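Ticket 1387
Subject: pale bottoms coming out of wash grubby / bluish, 2nd floor laundry room
Site: Forkmont
Opened by: Leonie Engelhardt
Assigned: Nevzat Yurt
Priority: normal (was high, see note)
Status: resolved, one item open

Problem as reported

Guests in the long-stay wing getting light stuff back with a gray-blue cast. Three complaints since start of December. Two pairs of khaki shorts, one white pillow cover, one cream top. Worst on pocket bags and waistbands. Not a stain exactly, more like a film. Doesn't brush off. One guest wants replacement cost, front desk has told her to hang on till we know more.

Machine is the Lallier front loader, left hand one. Detergent is the Oson concentrate off the wall doser. Nothing changed on our side that I know of. Please look before the weekend crowd comes in, I'm out of excuses at the desk. L.E.

First reply, N. Yurt

Got it. Before I pull the doser apart, need to know:
- is it every load or only mixed ones
- what temp are people picking
- does the dryer lint look blue
- who sorts, and where

Reply, L.E.

Not every load. Whites on their own seem ok. Temp is warm mostly, nobody touches the dial. Lint yes, blue, didnt think about it till you asked. Sorting is on the green table by the window, evening shift. Everything for the next wash goes in the red bin and the bin gets tipped in the machine.

Log, 4:10 pm

Went up. Ran left machine empty, hot, drained clear. Wiped door seal with a white rag, rag came up faintly blue in the fold. So there's dye going round but not much sitting in the drum. Pulled doser drawer, clean. Checked Oson line, no crystals, meter reads 388 shots, matches the sheet.

Dye is coming in with the clothes then. Moved on to the sorting.

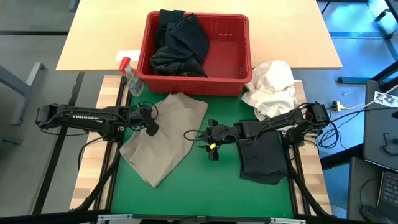 Denim is my bet, dark unwashed-looking stuff, it bleeds for the first several washes and keeps bleeding a bit after. Asked evening shift how the piles work. Answer was "darks and lights, sort of." Bin at the table had dark denim heaped in the left side and the right side bare down to the red plastic, a beige piece laid out just below it, and an off-white cloth bunched right up against the bin. Way too close for my taste. If the rule is fill the bin then tip the bin, that free half is an invitation. Also the spray bottle on that table needs to live somewhere else, but thats a seperate gripe.

Test 1. Two old white face cloths, one in with dark jeans, warm, normal dose. Other one in by itself, same machine, same settings. Result: first cloth bluish all over, worse at the hem. Second cloth fine.

Test 2. Same again in the right hand machine. Same result. So not the Lallier. You can stop telling guests it's the machine.

Test 3. Jeans and white cloth, cold, short. Cloth came out slightly blue. Better, still not good enough to hand to a paying guest.

Reply, L.E.

Ok so what do I tell evening shift. They say they DO separate. I believe them, mostly. Stuff gets picked up to look at the label and put down in the nearest gap.

Log, 6:35 pm

Yes, label check is where it goes wrong I think. Stayed and watched the table.

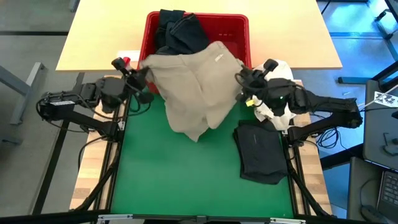

Fix, effective now

1. Red bin is denim and darks only. No lights over it, no lights on the rim, no checking tags above it. Step to the side.

2. Beige, cream, khaki count as LIGHTS. Wrote this on the wall in marker. Half the trouble is people calling beige a "middle."

3. Black goes folded in its own stack, own load when there's enough. Can go with denim if stuck.

4. Lights get their own bin. Pulled a spare from the Aksoy cupboard, not red. If it goes missing again, I'm chaining it down.

5. Denim cold, inside out, zips shut. Full rinse. No short cycle.

6. After any denim load, wipe the door seal before lights go in. White rag, so you see it.

7. Pockets before bins, please. Found a receipt pulped into one of my test loads.

For the stuff already gone blue

Do NOT dry it again, heat sets it. Soak in cool water with oxygen bleach, check the care tag first, overnight if it can take it. Then wash alone. Ran the cream top and both khaki shorts this way. Top is back to normal. One pair fine, other pair still has a shadow inside the waistband, soaking again. Pillow cover not done, couldn't find it.

Reply, L.E.

Pillow cover is in the office, bottom drawer, sorry. Guest with the top is happy. Guest with shorts is in 19, she'll wait one more day. Do I need to order more of the oxygen stuff?

Reply, N.Y.

One tub yes. Put it on PO 1889 with the lint screens.

Open item: second soak on shorts, room 19. Closing the rest.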